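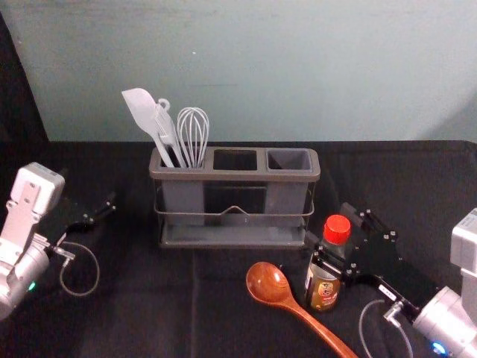
Notes from the design group, 19 Sep 2025. I'm typing these up on my phone, so forgive the odd spelling!

There were 4 of us: me, Rangi Bright, and the two from Siddiqui who are doing the upholstery. We began with the Prunitz bench. Rangi wants the back lowered and I'd rather keep it (we went round on this for ages), so it's staying as it is until we've both sat on the new sample.

Listus have quoted for 1000 stools, or 2000 if we drop the painted legs. Agreed to ask for the smaller run, painted.

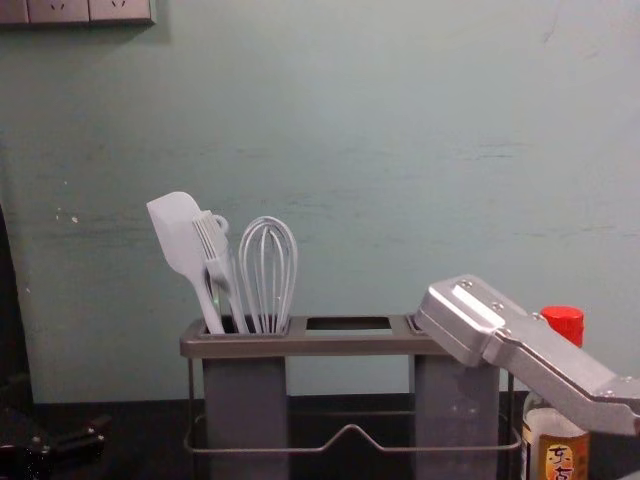 Rangi will ring them about colours, and I'm chasing the felt, which should have come in July. Siddiqui need final cushion sizes before they cut anything.

The Enditz lamp got pushed to next time, sorry!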